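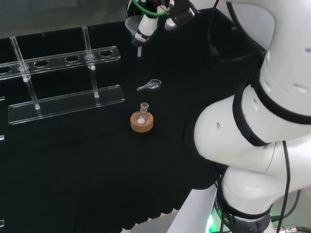
*Uldale College, Department of Chemistry — Laboratory Automation Project Group*

## Equipment and budget

Our project was to plan a small bench where an arm could do simple handling of solids and glassware, and to work out what it would cost to fit out. The arm and its controller belong to the department, so neither is in our figures. We budgeted for the tooling, the racks, the glassware and the bench covering.

We had two quotes for the tooling and racks together. Ernitz asked £1357 and Cisneros asked £1009. The Ernitz price included fitting, but they could not deliver before August. We chose Cisneros and agreed to do the wiring ourselves, which took nearly 35 hours. We had not allowed for that in the plan.

**Racks.** We went for clear acrylic. It costs more than the plain plastic kind, but you can see the tubes from the side when setting heights. The upper plate stands on two rods.

**Flasks.** Small round-bottom flasks will not stand up by themselves, so each needs a cork ring. The rings were left off the first order and had to come from the Zunamstead stockroom. We have put 9 on the revised list to include spares.

**Bench covering.** Black cloth was the cheapest choice and white solid shows up well against it. It does fold — next year's group should price a rigid black sheet as well.

**Cables.** Nothing was set aside for clips or sleeving. The green cable over the tooling and the black ones beside the arm need a line of their own in the next budget.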